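Brendasau House: The Linen Room and Its Work

Gallery

The linen room at Brendasau House has been in continuous use as a place for washing, pressing, folding and storing household cloth. It was reopened to visitors in November following the repair of its floor and the relining of its cupboards. This page brings together notes on the room, its furniture and the work carried out there, arranged in the order in which visitors meet them on the ground floor route.

The collection holds 1,278 pieces of household linen, of which 209 are on open shelves at any one time. The remainder are kept in the upper store and may be seen by appointment.

The notes were prepared by Ekow Wumbei, Keeper of Household Collections.

The room and its fittings

The linen room lies between the still room and the back stair. Its two windows face north, and the blinds are lowered each afternoon at three o'clock to limit the amount of daylight falling on the shelves. The walls were limewashed during the recent works, matching a layer found behind the tall press.

The long cupboards are original to the room. Each door carries a painted number, and the same numbers appear in the housekeeper's inventory, where sheets are entered by bed chamber and table linen by the number of places it would serve. Cupboard 3 was set aside for cloths awaiting repair and is still used for that purpose.

The folding table was bought at the Senholm sale and replaced an earlier one that had become unsafe. It is high enough for a person to work standing. Staff fold tablecloths here in pairs, beginning at the selvedge and working towards the centre, then turning the cloth once before it is rolled.

Storage

Flat storage is preferred for napkins, towels and pillow cases. Larger pieces are rolled on tubes covered with washed cotton, with a sheet of acid-free tissue between the layers. Rolled pieces are labelled at one end only, so that they can be identified without being moved.

The Dramani bequest, a group of embroidered bed covers, is kept in the drawers beneath the east window. The covers are refolded every Friday on a rota, with the creases placed in a different position each time. Visitors who wish to see a cover fully opened should write to the house in advance, giving the catalogue number where it is known. Number 956, the largest, requires the whole of the folding table and can be shown only when the room is closed.

Handling and sorting

Cloth returned from display is sorted before it is put away. Pieces needing attention are placed to the left of the table and sound pieces to the right. Pins, paper labels and loose threads are removed at this stage. The surface is kept pale and evenly lit, as small marks show more readily against it. 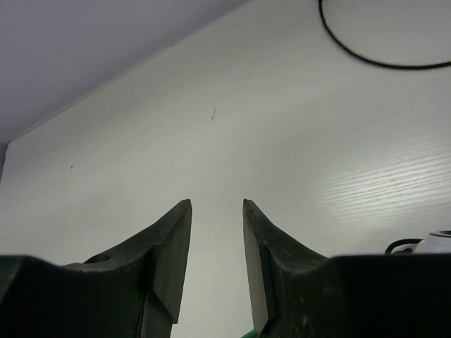
Two dark tips stand face to face with a narrow strip of light between them. Faint scuffs and small pale specks can be seen on the curved surfaces.

Mending

Minor repairs are made in the room using cotton thread of a weight close to the original. Darning is limited to areas where the ground cloth is strong enough to hold a stitch. Weak areas are supported from behind with a patch of Hatidier lawn, dyed in the house workroom, and the work is entered on the record card for the piece.

Earlier mends are left in place wherever they are sound. Several of the kitchen cloths have been darned many times, and the laundry marks in their corners show that they passed from the dining room to the pantry before reaching the scullery.

Visiting the linen room

The room is open whenever the ground floor is open. Large bags should be left at the front desk. Photography without flash is permitted. Group visits may be arranged through the house office.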